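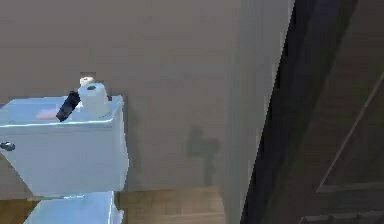 I've had the Grusico bidet attachment since February, and I'm pretty much a convert! It took me 28 minutes to put on (the box says ten, ha), mostly thanks to a stubborn nut on the water line. You get 2 nozzles and one dial, and the dial is *touchy* – go slow the first time, trust me.

**Good stuff:** solid hose, easy to wipe down, and we go through way less paper now.

**Not so good:** the water is cold. In the morning it's a real wake-up call. The seat also sits a tiny bit crooked, even with the little bumpers on.

I looked at the Lesemia too, but it needs an outlet and costs $190, so no thanks. Four stars from me, and I'm getting another one for upstairs.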